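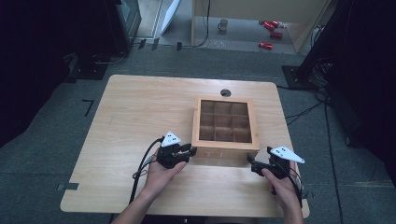
**그림 5-1** 세로 세 칸, 가로 세 칸으로 나뉜 나무 상자

# 제5장 재래식 군비통제의 검증

## 학습 목표

- 검증, 감시, 준수 판정의 개념을 구분하여 정의한다.
- 기준선 신고의 구성 항목과 신고 오차의 원천을 설명한다.
- 사찰 할당량의 산정 논리를 이해하고 수동적 할당량과 능동적 할당량을 구별한다.
- 군사적으로 유의미한 위반의 개념을 탐지 적시성과 관련지어 서술한다.

## 5.1 검증의 개념

앞 장에서는 병력과 장비의 보유 상한을 설정하는 방식을 다루었다. 상한은 조약문에 수치로 규정되지만, 상대국의 실제 보유량이 그 수치 이하인지는 별도의 절차를 거쳐야 확인된다. 이 절차의 총체를 검증(verification)이라 한다.

검증은 흔히 감시(monitoring)와 혼용되나 두 용어의 범위는 다르다. 감시는 대상국의 군사 활동과 시설에 관한 자료를 수집하는 기술적 과정이다. 검증은 수집된 자료를 조약상 의무와 대조하여 부합 여부를 평가하는 과정까지 포함한다. 그 결과에 근거하여 당사국이 의무를 이행하고 있는지를 결정하는 행위는 준수 판정(compliance judgment)이며, 여기에는 정치적 판단이 개입한다. 동일한 감시 자료를 놓고도 당사국마다 준수 판정이 달라지는 사례가 있는 것은 이 때문이다.

검증 체제의 기능은 통상 탐지, 억제, 신뢰 조성으로 나누어 설명된다. 탐지 기능은 위반이 발생한 경우 이를 식별하는 능력을 말한다. 억제 기능은 탐지 가능성이 위반의 기대 이익을 낮추는 효과를 말하며, 탐지 확률뿐 아니라 탐지 이후의 대응에 대한 예상에도 좌우된다. 신뢰 조성 기능은 의무를 이행하는 국가가 자국의 이행 사실을 입증할 수단을 확보하는 데서 발생한다. 세 기능은 서로 독립적이지 않다. 탐지 능력이 낮은 체제에서는 이행 사실의 입증도 제한적일 수밖에 없다.

## 5.2 검증 수단의 분류

검증 수단은 시행 주체와 대상국의 협조 여부에 따라 분류한다. 첫째 유형은 국가기술수단(national technical means)이다. 위성 영상, 전자 신호 수집 등 당사국이 자국의 자산으로 운용하는 수단이 이에 해당한다. 대상국의 동의가 필요하지 않으나, 다수의 조약은 이에 대한 방해 금지와 고의적 은폐 금지를 의무로 명시한다.

둘째 유형은 협력적 수단이다. 자료 교환, 사전 통보, 장비의 개방 전시, 식별 표지의 부착 등이 포함된다. 협력적 수단은 단독으로는 신고의 진실성을 보장하지 않는다. 다만 국가기술수단으로 얻은 자료의 해석 범위를 좁히고 사찰단이 현장에서 대조할 기준을 제공한다.

셋째 유형은 현장사찰(on-site inspection)이다. 사찰은 목적에 따라 다시 다음과 같이 구분된다.

| 구분 | 시점 | 주된 목적 |
|---|---|---|
| 기준선 사찰 | 발효 직후 | 최초 신고 내용의 확인 |
| 정례 사찰 | 이행 기간 전반 | 갱신된 신고 내용의 확인 |
| 감축 사찰 | 감축 절차 시행 중 | 폐기 또는 전환의 입회 |
| 의심 지역 사찰 | 요청 시 | 미신고 활동 의혹의 규명 |

의심 지역 사찰은 협상에서 가장 다툼이 큰 항목이다. 피사찰국은 조약과 무관한 군사 기밀의 노출을 우려하고, 사찰국은 접근 거부권이 폭넓게 인정될 경우 제도가 형해화될 것을 우려한다. 이 상충을 조정하는 대표적 장치가 관리된 접근(managed access)이다. 관리된 접근에서는 민감한 품목의 차폐나 특정 구역의 출입 제한이 허용되며, 피사찰국은 그 대신 의혹을 해소할 대체 수단을 제시할 의무를 진다.

## 5.3 기준선 신고와 오차

검증의 출발점은 기준선 신고이다. 당사국은 지정된 기준일 현재의 부대 편제, 시설의 위치, 조약제한장비의 종류별 수량을 제출한다. 이후의 모든 사찰은 이 신고와 그 갱신본을 기준으로 이루어진다. 기준선이 부정확하면 이행 단계에서 관측된 불일치가 위반에서 비롯된 것인지 최초 신고의 오류에서 비롯된 것인지 식별하기 어렵다.

신고 오차의 원천은 세 가지로 정리할 수 있다.

1. **정의의 불일치.** 장갑전투차량과 그 유사 차량의 경계, 창고 보관 장비의 산입 여부 등에 대한 해석 차이에서 발생한다.
2. **시차.** 기준일과 사찰일 사이의 장비 이동이 통보에 반영되지 않은 경우 발생한다.
3. **집계 오류.** 부대 단위 기록을 국가 단위로 합산하는 과정에서 발생하며, 중복과 누락이 모두 가능하다.

고의적 허위 신고는 위의 오차와 구별하여 다룬다. 실무상 양자의 구별은 불일치의 방향성과 반복성을 근거로 한다. 무작위 오차라면 과대 신고와 과소 신고가 함께 나타날 것으로 예상된다. 특정 장비 범주에서 과소 신고만 반복되면 체계적 원인을 검토하여야 한다. 다만 잘못된 집계 규칙도 한 방향의 오차를 낳을 수 있으므로 방향성만으로 고의를 단정할 수는 없다.

## 5.4 사례 연습: 빌로 협정

이 장의 나머지 부분에서는 인접한 두 국가 모다르(Modar)와 헤이다리(Heydari)가 브루보스빌(Bruvosville)에서 체결한 빌로(Villow) 협정을 분석 대상으로 삼는다. 협정은 국경 양측의 제한구역 내 전차, 장갑전투차량, 화포의 수량에 상한을 두며, 항공 전력과 해군 전력은 적용 범위에서 제외한다.

모다르는 제한구역 내 신고시설 34개소를 제출하였다. 헤이다리는 연간 최대 5회의 정례 사찰을 실시할 권리를 가지며, 동일 시설에 대한 반복 사찰도 할당량에서 차감된다. 이행 첫해에 양국이 교환한 통보는 86건이었다. 통보의 대부분은 부대의 재배치와 장비의 일시적 반출에 관한 것이었다.

협정의 할당량 조항은 수동적 할당량과 능동적 할당량을 구분한다. 수동적 할당량은 한 국가가 수용하여야 하는 사찰의 상한이고, 능동적 할당량은 한 국가가 실시할 수 있는 사찰의 상한이다. 양자 협정에서는 일방의 능동적 할당량이 상대방의 수동적 할당량과 일치한다. 다자 조약에서는 특정 국가에 사찰이 집중되는 것을 막기 위하여 국가 간 배분 규칙이 추가로 필요하다.

할당량이 신고시설 수보다 적으므로 사찰은 표본조사의 성격을 띤다. 전체 시설 수를 *N*, 신고와 실제가 불일치하는 시설 수를 *d*, 서로 다른 시설에 대한 사찰 횟수를 *n*이라 하자. 시설을 무작위로 선정하고 방문한 시설의 불일치는 반드시 식별된다고 가정하면, 불일치 시설을 하나 이상 방문할 확률은 다음과 같다.

$$
P = 1 - \frac{\binom{N-d}{n}}{\binom{N}{n}}
$$

*N* = 34, *n* = 5를 대입하면 *d* = 1일 때 *P*는 5/34이며, *d*가 커질수록 *P*도 증가한다. 소수 시설에 집중된 위반은 다수 시설에 분산된 위반보다 무작위 사찰로 탐지하기 어렵다는 결과가 도출된다. 반면 집중된 위반은 시설당 초과 장비의 규모가 크므로 국가기술수단에 포착될 가능성이 상대적으로 높다. 두 수단의 결합이 요구되는 근거가 여기에 있다.

위 식의 가정은 현실에서 완전히 충족되지 않는다. 사찰국은 대개 사전 정보를 활용하여 시설을 선정하고, 피사찰국은 사찰 통보와 사찰단 도착 사이의 시간을 이용하여 장비를 이동시킬 수 있다. 전자는 탐지 확률을 높이고 후자는 낮추는 방향으로 작용한다. 통보 시한의 설정이 할당량 못지않은 협상 쟁점이 되는 까닭이다.

## 5.5 군사적으로 유의미한 위반

모든 위반을 탐지하는 체제는 비용과 침투성 면에서 실현하기 어렵다. 따라서 검증 체제의 적정성은 군사적으로 유의미한 위반을 대응이 가능한 시점에 탐지할 수 있는지를 기준으로 평가한다. 유의미성은 위반 물량의 절대 수치, 지역 내 전력비에 미치는 영향, 대응 조치에 소요되는 기간에 의하여 결정된다.

테오도르 차르네츠카(Teodor Czarnecka)는 이를 탐지 시간과 대응 시간의 관계로 정식화하였다. 위반국이 유의미한 우위를 확보하는 데 걸리는 시간을 *T*ᵥ, 위반의 탐지와 판정에 걸리는 시간을 *T*ₐ, 상대국의 대응에 걸리는 시간을 *T*ᵣ이라 할 때, 적시성 조건은 다음과 같다.

$$
T_a + T_r \le T_v
$$

이 조건에서 *T*ₐ에는 자료 수집 기간과 함께 협의 기구의 심의 기간이 포함된다. 감시 기술의 향상으로 수집 기간이 단축되더라도 심의가 지연되면 조건은 충족되지 않을 수 있다. 빌로 협정에서 판정 절차가 어떻게 규정되어 있는지는 5.6절에서 검토한다.

### 확인 문제

1. 감시와 검증의 차이를 빌로 협정의 통보 제도를 들어 설명하라.
2. *N* = 34, *n* = 5일 때 *d* = 3인 경우의 탐지 확률을 구하고, *d* = 1인 경우와 비교하라.
3. 동일 시설에 대한 반복 사찰이 할당량에서 차감되는 규정은 사찰국의 시설 선정에 어떤 영향을 미치는가.
4. *T*ᵣ을 단축하기 위한 군사적 조치가 상대국의 위협 인식에 미칠 수 있는 영향을 논하라.

## 5.6 협의 기구와 판정 절차

사찰 보고서는 사찰단장과 피사찰국 호송단장이 공동으로 서명한다. 관측된 수량에 이견이 있는 경우 각 측의 견해를 병기하며, 서명은 상대방 견해에 대한 동의를 뜻하지 않는다. 병기된 이견은 공동협의기구에 회부된다.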